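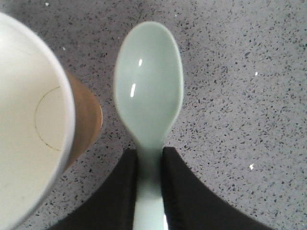 Call for participants: Trolter student manipulation project, spring session

Trolter is looking for students to join its tabletop manipulation team for the session starting in March 2019. The team programs a two-finger gripper to pick up and place small household items, and enters the results in the Stinon student competition.

Work is divided between teleoperation, data labeling and controller tuning. Each participant is assigned to one area and rotates after 5 weeks. Current tasks use cups and spoons on a countertop. Thin handles and glossy surfaces are the main difficulty, and grasp approach angle is the parameter under study this session.

Requirements:
Enrollment in any degree program, second year or later
Working knowledge of Python and the Linux command line
Basic linear algebra (frames, rotations, transforms)
Availability for 5 hours per week in the lab, room 241

Prior experience with robot hardware is useful but not required. Safety training is given at the first meeting -- attendance is mandatory. Participants who complete the session receive course credit under code 441. The position is unpaid.

The team has 22 places. Students who took part in the Jikico workshop in February may skip the programming test but must still submit the form.

To apply, send a one-page statement, a transcript and a link to one code sample to Triin Paju, project coordinator. State your preferred work area. Incomplete applications are not reviewed.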